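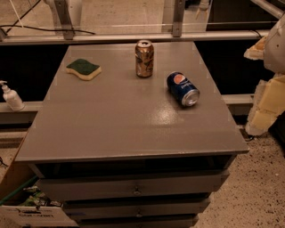

Photo: Ha-neul Koo / Fasgate

Tabletop data collection: frequently asked questions

What is being recorded?
Each episode is one attempt at one short instruction, such as moving a can or picking up a sponge. We store the camera images, the joint positions and the instruction text. The model learns from the three together.

Which objects are used?
Ordinary household items. The cabinet set includes drink cans and a kitchen sponge with a green scouring layer. Cans may start upright or on their side, and both starts count toward the same task.

How many episodes does a task need?
The target is 500 accepted episodes per task. Training runs can begin at 325, but results from those runs are marked as early and are not compared with full runs.

Are failed attempts kept?
Yes. They are labeled as failures and stored in a separate folder. Do not delete an episode because the object was dropped. Delete it only if a camera stream is missing.

Should glare on the cabinet top be removed?
No. Bright spots on the gray surface stay in the data. Operators should not move the lights between episodes – changes in lighting are scheduled by Kyung-tae Ahn and logged per session.

Do the drawers count as a separate task?
Yes. Opening and closing are 2 tasks with their own instruction text. The small round knobs are the only permitted grasp points. An episode in which a drawer is pulled by its edge is labeled "off-protocol."

Who checks the labels?
Ju-won Chae reviews each batch. Disputed labels go to a second reviewer, and the second decision is final.

What changed in the January release?
Episodes longer than 3 minutes are now split at the point where the arm returns to its start pose. Older Muver logs have not been converted.

How do I report a bad episode?
Send the episode number and the time of the fault to Chang-ho Yook. Reports received on Saturday are handled with the next batch.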